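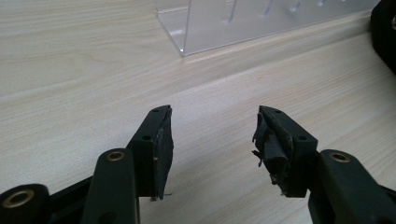
*Pale top, soft even light, grain running on the diagonal.*

Quick one on cleaning and freshening up a light wood-look laminate table. Mine had gone dull and a bit sticky by May - coffee, glue stick, hand cream, who knows. Takes 45 minutes if you don't stop to answer the phone.

## First, is it laminate?

Look at the underside and the edges. Grain on top that doesn't carry over the edge = laminate or veneer. Unsure which? Treat it as veneer and go easy on the water. Never sand either one to "freshen" it. Dwight Bergeron did that to a desk with 100 grit and went right thru the pattern.

## You need

- two microfiber cloths, one for wet, one for dry
- dish soap, the plain kind
- warm water, small bowl
- baking soda
- rubbing alcohol (laminate only!! it can cloud a veneer finish)
- old plastic card

## Steps

1. Clear the part you're working on. Brush off crumbs and grit, dry cloth. Grit scratches.
2. One drop of soap in the bowl. One. More than that leaves a film and you're back where you started.
3. Wring the cloth out hard. Damp, no drips.
4. Wipe WITH the grain, long strokes, one end to the other. Streaks hide better that way on a pale top.
5. Sticky spots - lay the damp cloth on for a minute, then nudge with the card held flat. Don't dig.
6. Tape or sticker gunk: dab of alcohol on the cloth, rub, wipe off with water right after.
7. Stains: baking soda and water paste, leave five minutes, wipe. No scrubbing, it dulls the finsh.
8. Rinse cloth, go over the whole thing again with clean water.
9. Dry right away. Seams and edges too, water gets in there and the board swells up.

## Checking it

Get your eye down low and look across the surface toward a window. Smears show up that way, from above they mostly don't. Redo just those bits with a barely damp cloth.

Skip the wax and the spray polish. Laminate doesn't soak any of it up, it just sits there and gets greasy.

Small chips: color-matched filler paste, thin layers, next post.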